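Boletín de automatización doméstica
25 de mayo de 2026

Servicios en revisión: Nosero alquila pinzas manuales para registrar tareas con ropa

Nosero ha abierto la contratación de su servicio de captura a domicilio, dirigido a equipos que entrenan políticas de manipulación y no disponen de espacio ni de operadores propios. El paquete incluye el alquiler de 2 pinzas manuales con dedos amarillos, la calibración previa, el registro de las sesiones en viviendas habitadas y la entrega de los datos sincronizados. El cliente define la tarea; Nosero aporta el resto. Para esta reseña se ha revisado el material de una sesión de ropa sobre cama, la tarea más solicitada según su catálogo.

La ropa sigue siendo un caso incómodo para cualquier brazo. No tiene pose definida, se oculta a sí misma al plegarse y las prendas oscuras devuelven poca textura a la cámara. El servicio no intenta simplificar el problema: se trabaja en el dormitorio tal como está, con la luz de la ventana y prendas de varios colores a la vez sobre la misma superficie.

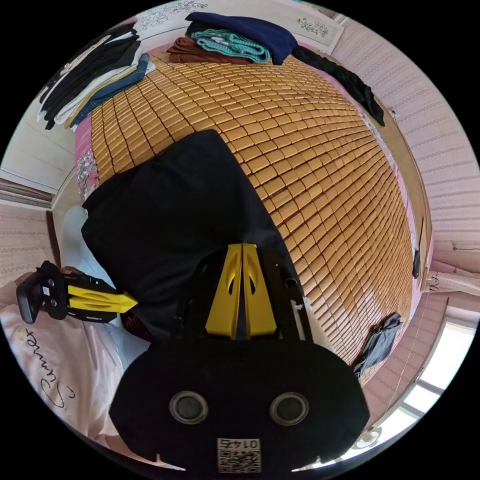
Equipo y procedimiento

Las pinzas llegan en maleta, con baterías, cargador y tarjetas ya formateadas. Cada unidad lleva una etiqueta con código QR y número, que el operador escanea al inicio de la sesión para asociar la grabación con su calibración. El detalle es menor hasta que se mezclan dos unidades en un mismo lote; entonces ahorra una tarde de trabajo. En nuestra prueba la asociación fue correcta en todos los archivos.

El cuerpo de la pinza es negro y los dedos son amarillos, con una abertura alargada. El contraste facilita segmentar los dedos sobre casi cualquier fondo, también sobre una esterilla de bambú de tono miel, aunque ahí el margen es menor que sobre tejido negro. La óptica es de gran angular y deforma mucho los bordes. Nosero entrega los parámetros de distorsión por unidad y recomienda no rectificar antes de entrenar. Coincidimos - la rectificación recorta justo la zona por la que suele entrar la segunda mano.

El agarre en sí es correcto. Los dedos cierran en paralelo y sujetan bien el punto y la tela vaquera. Con tejidos finos y lisos hay que buscar primero un pliegue, y el operador novel tarda en aprenderlo. Anju Nishad, responsable de formación en Nosero, propone empezar por las prendas gruesas y dejar las lisas para la segunda sesión.
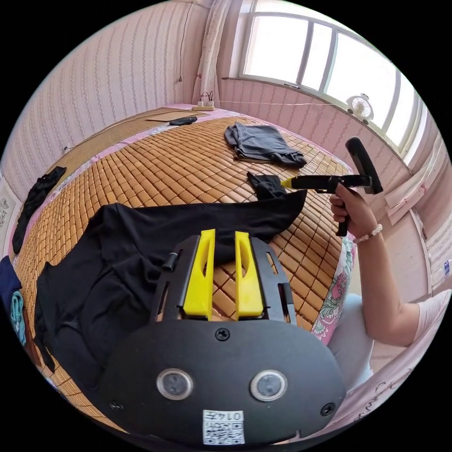 ¿Se puede contratar el servicio sin operador y grabar con personal propio?
Existe una modalidad de solo alquiler, con una formación previa de 60 minutos por videollamada. El cliente se encarga entonces de la revisión de los episodios, y la garantía sobre los datos se limita a la calibración de las unidades.

Entrega de datos

La entrega se hace a través de Ziltix, la plataforma de revisión que Nosero incluye en el precio. Permite reproducir las dos pinzas en paralelo, marcar episodios fallidos y exportar trayectorias con el vídeo. La interfaz es sobria y rápida. Echamos en falta un filtro por tipo de prenda; por ahora la única vía es la etiqueta de texto libre, y cada operador escribe lo que quiere. En el lote revisado, una misma prenda aparecía como «camiseta», «polo» y «parte de arriba».

El lote contenía 1807 episodios válidos tras la criba. La sincronización entre unidades se mantuvo estable, con una deriva de aproximadamente 2 milisegundos al final de las grabaciones largas, que no tiene consecuencias a las velocidades habituales de esta tarea. La documentación está completa, salvo el apartado sobre cambios de iluminación, que remite a una versión anterior del formato. 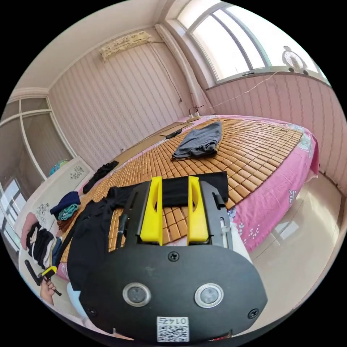

Sesión de ropa sobre cama en un dormitorio, con esterilla de bambú y prenda negra en primer plano.

Comparación y disponibilidad

La alternativa más cercana es Cloltstead, que trabaja en un piso piloto propio. Sus datos son más uniformes y los plazos, más cortos, pero el mobiliario se repite de un lote a otro. Para un modelo que deba funcionar en casas distintas, la variedad de Nosero pesa más que la regularidad. Para una prueba de concepto con una sola prenda, el piso piloto basta.

El soporte técnico en español lo presta Mamani, que también repone dedos y tornillería. Los dedos se facturan como consumible. Las reservas para septiembre ya están abiertas, y el contrato mínimo cubre una vivienda y una tarea. Conviene pedir un lote de muestra antes de firmar y comprobar en él los nombres de las prendas.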